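# Robot arms in the packing area: questions from staff

Drilladico is bringing robot arms into the packing area at the Toditz site, beginning with the grocery sorting stations. The answers below are for everyone who works there, on any shift.
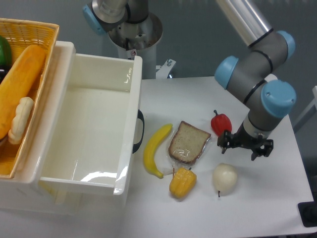 ## About the work

### What will the arms do?

They pick single food items from a table and put them where the order says they should go, such as a drawer or a basket. To begin with they will handle fruit, vegetables and wrapped bread. Jars, eggs and anything frozen stay with the hand packers.

### Are they working with real food yet?

Not on the training tables. Those use artificial items such as peppers, bananas and bread, so that the same test can be repeated for weeks without waste. Real stock comes in at the second stage, which is planned for March. Please don't put your own lunch on a training table.

### How fast are they?

Slower than you. A practised packer at Toditz is well ahead of an arm on mixed orders, and we expect that to stay true for the first year. The arms are there for the long, steady runs and for the evening hours we have had trouble filling.

### Why start with fruit and vegetables?

They come in awkward shapes, they roll, and they sit differently every time. If the system copes with a pepper lying on its side it will probably cope with a box of tea. Staff also told us in the last survey that loose produce was the most tiring part of the job - a lot of reaching and turning for very small weights.

## Jobs and hours

### Will anyone lose their job?

No permanent post at Toditz is being removed because of this project. There are 20 people on the sorting stations now. Of those, 11 will stay on hand packing and the other nine will be offered training as station minders or a move to goods in. Nobody will be moved without a meeting first, and you can bring a colleague or a union representative with you.

### What about agency staff?

We expect to use fewer agency workers in the evenings from the summer. Agency staff who have worked at least six months on site can apply for the station minder posts on the same terms as permanent staff.

### What does a station minder do?

A minder looks after a group of stations. The main tasks are:

- filling tables and taking away full containers
- picking up dropped items
- checking wrapped goods for torn packaging
- stopping and restarting a station after a fault
- writing faults in the log

You don't need to know any programming. You do need to be comfortable using a touch screen, and there is help with that if you want it.

### Is the pay different?

Yes. Minders go up one grade once they have passed the course. If you take the course and decide the work isn't for you, you go back to your old post on your old grade. You can ask to go back at any point in the first three months.

### Will my shift pattern change?

Early and late shifts keep their present times. The night shift is under review and there will be a separate notice about it.

## Safety

### Can I reach in while an arm is running?

No. Press the stop button, wait for the green light on the post, then reach in. This applies even if the arm looks still, because it may only be waiting for its next instruction. If an item has fallen on the floor outside the marked line you can pick it up as normal.

### What if an arm drops or crushes something?

Stop the station, clear it up and log it. You will not be blamed for damage done by the machine. We need the faults written down, including the small ones. The trial at our Were site logged 1767 faults before the stations there were signed off, and most of them were missed picks.

### Who can restart a station?

Only a trained minder or a shift lead. Anyone at all can stop one.

### Do the cameras record us?

The station cameras point at the tables. They may catch hands and sleeves while a table is being filled. Recordings are kept for up to 11 days and are used for finding faults. They are not used for timekeeping, breaks or discipline, and this is written into the site agreement.

## Training and getting in touch

### How long is the course?

Four half days, in paid time. The first two are in the training room and the others are at a station with an experienced minder from Were.

### I don't want to work near the machines. Can I say no?

Yes. Speak to your shift lead before the end of February. We can't promise the exact post you ask for, but there is still plenty of hand packing to be done, along with returns and goods in.

### Where do I send a question that isn't here?

Use the Nellorura staff app (choose "Packing changes") or put a note in the box by the canteen door. Replies are added to this page, and a printed copy goes up next to the rota.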